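Chapter 3
Paper That Has Been Somewhere

I have a drawer at home that won't shut. It's full of paper I can't bring myself to throw out - bags, wrappers, the stuff that comes stuffed round crockery when you order it by post - and every so often I take a handful out and start folding. So if you've come to this chapter hoping for crisp white sheets and a bone folder, you'll want chapter 4. We're going to spend our time on the crumpled kind.

My first proper teacher, Solange Brito, ran evening classes in Platel and charged us nothing for materials (lucky, as I had no money at all that November). She'd hand everyone a piece of old packing paper, tell us to screw it up, open it out and screw it up again, and we'd sit there like children for the first half hour. I thought she was mad. Then I tried to make a bowl from a smooth sheet and it sprang open every time I let go!

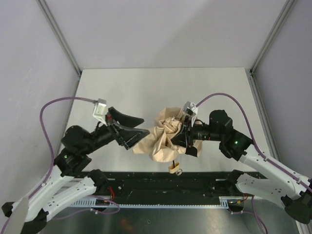
A crumpled sheet behaves quite differently from a flat one. Pick it up by one edge and the creases tend to hold some of their shape, so you get peaks and hollows where a new sheet would just droop or curve. Each little crease is a place where the fibres have already given way, and the paper will bend there again before it bends anywhere else. You can use that. You can also be driven up the wall by it, usually when you want one straight fold and the sheet has 37 other ideas.

Tan paper is my favourite for learning on. Light catches the ridges nicely, mistakes don't show much, and it's easy to come by. Sayaka Furukawa, who shared my bench at Cilero for years, would only ever work in white, and we argued about it over a great many lunches.

We'll begin with holding and lifting, go on to flattening by hand, and finish with a small bowl. Before you start, find three sheets of used paper, all of a different weight if you can manage it. Leave the iron in the cupboard for now.

3.1 Picking up a creased sheet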